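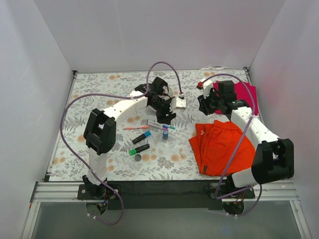

My aunt left me her tablecloth and her markers, in that order, and it was written out just like that in the letter. The cloth first, then the markers, then four dollars she reckoned she owed me from a raffle. I was thirty-six and had hoped, a little, for the car.

The cloth was the one with the grey leaves and the ferns and those orange-tan blossoms dotted about as if somebody had flicked them off a brush. I'd done my homework on it. I'd had chickenpox on it, or at least near it. When I was seven I got hold of a pen and tried to add a blossom of my own, down by the corner, and Aunty Ekaette Lawal came in from the clothesline with pegs in her mouth and looked at it for a long time and then took the pegs out one by one. I thought I was for it. She said the petals were too fat.

So that was the cloth. The markers lived in a biscuit tin and there were always more than she needed, because she labelled everything. Jars, school hats, the fuse box, the dog's lead (the dog had died by then, but the lead was still on its hook and it still had a label). She wrote in capitals with a little tail on the R. When I moved out she labelled every one of my boxes, and she didn't write KITCHEN or BOOKS like a normal person, she wrote things like FOR WHEN IT RAINS and NOT UNTIL YOU ARE SETTLED. I've still got that second one. It's on top of the wardrobe and I've never been sure if I qualify.

Anyway, I brought it all home on the bus to Arkmont in July, the cloth folded on my lap and the tin on top of it, rattling every time we went round a bend. It's 109 steps from the stop to my door and I felt every one of them, because it was raining and I had the cloth up under my jumper like a baby. My neighbour Ye-seo Cho held the lift for me and said congratulations. I said thanks! I didn't know what else to say.

I put the cloth on the table that night. It was too big, it hung down nearly to the floor on one side, and I sat there in front of it eating toast off a plate held up at my chin so I wouldn't drop a crumb. Then I opened the tin.

I'd decided to be sensible about it. You test each one on a bit of scrap paper, you keep the good ones and you bin the rest, and you have a cup of tea. The first one was dead. So was the second. The third gave me half a line and then a sort of scratch. I kept going, though, and I got quite cross, because who leaves a person a tin of dry markers? Who writes that down in a letter, in capitals, with a tail on the R?

The purple one worked. It worked so well it went through the paper.

I lifted the scrap up and there it was on the cloth, a purple dot, right in the clear bit between two ferns. I said a word Aunty would not have cared for. I ran for a wet sponge, and I dabbed, and it got bigger, as they do, until I had a purple smudge the size of a ten-cent piece and a wet patch all around it. And I was crying by then, which I hadn't done at the funeral, where I'd been very busy with the sandwiches.

Ye-seo knocked. The walls are thin in our building. She stood at my table in her slippers and looked at the smudge with her head on one side.

"Is that one meant to be a flower?" she said.

"No," I said. "It's an accident."

"It could be a flower."

I looked at it again. I did look, properly. And then I went hunting under the table for the corner, lifting up handfuls of the hem, round one side and then the next — and there was mine, faded nearly to nothing, five fat petals. She'd washed that cloth for twenty-nine years and never got it out. Next to it, in tiny capitals I had never once noticed, somebody had written the name of the artist and her age.

I made Ye-seo read it out loud so I'd know it was there.

She had a cup of tea and stayed until after eleven, telling me about her sister's wedding in Osberg and a dispute over chairs. When she'd gone I sat down with the purple marker and drew the petals in, slowly, with my tongue between my teeth. They came out thin this time, all except the last one. Then I got down on the floor with the good light and wrote my name beside the smudge, and thirty-six, and put the lid back on until it clicked.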